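Depth dropouts on clear cups break grasp planner

Bolla
Posted Nov 6, 2020

Two-arm setup, pouring between cups. The planner gets a segmented cloud from the head camera. Clear plastic on a white table returns almost no points, so the left arm never gets a grasp candidate. Filter threshold is 45.

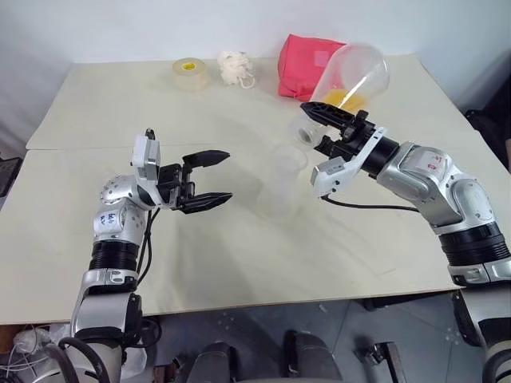
Jilmont
Your depth filter is discarding the returns. Segment in RGB and fit a cylinder to the mask - skip the cloud. The upright cup still has a faint rim on top, and that is enough to seed the fit. For the one in the right gripper, use forward kinematics.

Shen
Try more light.

Finska
Same fix as Jilmont. Set exposure to 560 first, then average 2 masks.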